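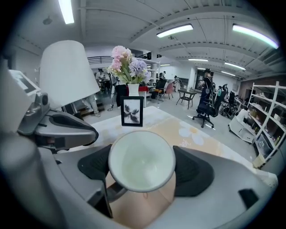
Can a person be convicted of burglary on the strength of how he walks?

It has happened once in Wikard County, where a jury took less than an afternoon to find a former forklift driver guilty of breaking into the Katona warehouse, and the main evidence against him was a software report on his gait.

The conviction is now under appeal, and the lawyer handling it is Florencia Ojeda, who was not the trial attorney and is careful to say so. We met on a Friday in her office over the old Proltari furniture store. She had the file on the desk between us, all 660 pages of it, with orange tabs down the side.

I asked her first whether she thought her client did it.

"I don't answer that, and you'd think less of me if I did," she said. "What I can tell you is what the jury was shown. They were shown 40 seconds of a man in a hooded jacket crossing a loading yard at night. You don't see his face. You don't see his hands. Then they were shown a report with a logo on it that said the walk was a strong match."

The logo belonged to Zerora, a company that sells video analysis to police departments. Its software measures things like stride and the swing of the arms, and compares the person in one recording with a known person in another. The known recordings in this case came from the warehouse itself, where the defendant had worked until he was let go the previous August. There were six of them.

That sounded like a fair amount to me, and I told her so.

"Six clips, all from inside, all in daylight hours, with him in steel-toed boots on a flat floor," Ojeda said. "The yard is gravel and it slopes. Try walking across gravel in the dark with something heavy on your shoulder and tell me you walk the way you do at work."

It's a good line, and I suspect it has been used before. So I put to her what the state says, which is that Zerora's expert was asked about the gravel at trial and had an answer. The expert, Boglárka Kovács, testified that the method allows for differences in surface and footwear. She said it had been tested. The jury heard the question and heard the reply, and appeals courts don't usually like to redo that kind of work.

Ojeda turned to one of the orange tabs. "Read the reply, though. She says it 'accounts for surface variation within normal limits.' Nobody asked her what the limits were. I've read it maybe a dozen times. The trial attorney says thank you and moves on to the boots."

She let me read it. The exchange runs to less than a page, and she has described it correctly.

As for the testing, the company relies on a study it paid for, in which 50 people were filmed walking in a parking structure and the software tried to pick each of them out from the rest. Ojeda's complaint is that the study only shows the program can sort a small group when the right person is always somewhere in it. She wants to know how often it calls a match when the right person isn't there at all. The study doesn't say. I looked for that number too, in the paper and in the exhibits, and couldn't find it.

Zerora did not answer the questions I sent. Kovács replied with two sentences, saying that she stood by her testimony and that it would be wrong for her to discuss a pending case. The county attorney's office said the same thing at greater length.

None of which makes Ojeda's client innocent, and I kept coming back to that. There was other evidence. He knew the alarm schedule. He had told a coworker that the company owed him, and the coworker remembered the words. A pallet jack taken that night was found behind a rental property two streets from where he lived. I read her that list.

"Everyone who worked there knew the alarm schedule," she said. "It was taped up by the time clock. The remark about being owed was about his last paycheck, which was short, and they later paid him the difference. The pallet jack I'll give you. I don't like the pallet jack."

Did she have an explanation for it?

"I don't have to have one."

That is the law, and it is also what lawyers say when they don't have one. She seemed to know how it landed, because she got up and refilled her water and stood for a while by the radiator.

"Look," she said when she sat down. "If the state had gone to trial with the alarm and the remark and the jack, fine. Maybe they win. I'd have told him to think hard about a plea. But they had all of that for months and they didn't charge him. They charged him the week the report came in. So don't tell me the report was a side dish."

The timing is right. The charge was filed four days after the report was delivered. I asked the county attorney's office about this and was told that charging decisions rest on the whole of the evidence, a phrase that could be carved over the door of any courthouse in the country without telling a visitor anything.

I asked Ojeda what a jury ought to be told when a report like this comes in. She has asked the appeals court for a new trial with the report left out, but her brief also has a fallback, which is that an expert should at least be barred from using the words "strong match" without an error rate attached.

"People hear 'match' and they think of fingerprints," she said. "I think of fingerprints, and I do this for a living."

Fingerprint examiners have had their own bad years, I pointed out. So have the people who compared bite marks and hairs.

"And it took decades, and some of those defendants were dead by the time anybody said sorry. I'd like to have the argument at the front end for once."

My own doubts run in both directions. I don't believe the software can do what the jury was led to think it can do, or at least I've seen nothing to show it. I also don't believe the yard footage shows a stranger. I've watched it many times now on a large monitor and I've reached the stage where the man in the hood looks like whoever I was reading about last. That worries me more than the report does, since the jurors were allowed to replay it as often as they wanted.

The owners of the warehouse have stayed out of it. A manager who met me at the gate said the company had been paid by its insurer and had changed the locks, and that he had work to do. He wouldn't say whether the alarm schedule is still posted by the time clock.

Ojeda's client is serving his sentence in the meantime. She would not let me speak to him, on the grounds that anything he says could be read back to him at a second trial. She did pass along one question, whether he thought he had an unusual walk.

His answer came back through her a week later. He said his mother used to tell him to pick up his feet.

Oral argument has not been scheduled. Ojeda says the clerk's office has stopped guessing at dates when she calls.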